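Ticket 349: hum on channel 10, Pruvier desk
Opened May 1, 2022 by Vasylyna Boiko
Status: open

Low hum on channel 10 with the ribbon mic connected. Gain at 24 dB, phantom off. Goes away when the fader is down. Same mic is clean on channel 14.

Swapped the XLR cable, no change. Moved the Gadport power supply to another outlet, hum dropped a bit but still there. Re-seated the preamp card and cleaned the connector. No change.

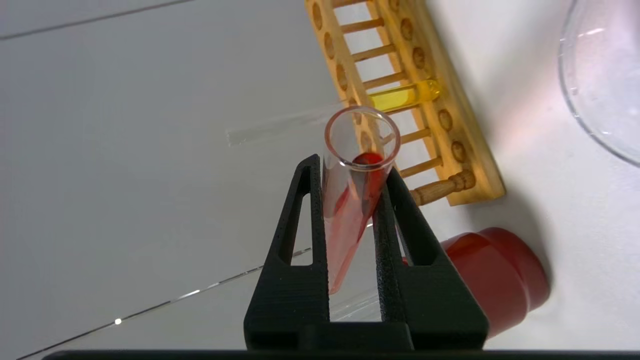

Rhydian Voyle: Check whether pin 1 is tied to the shell at the wall plate. We had the same fault in the Plovby room and lifting the shell fixed it.

Boiko: Will open the plate tomorrow and measure. Channel 10 is taped off until then.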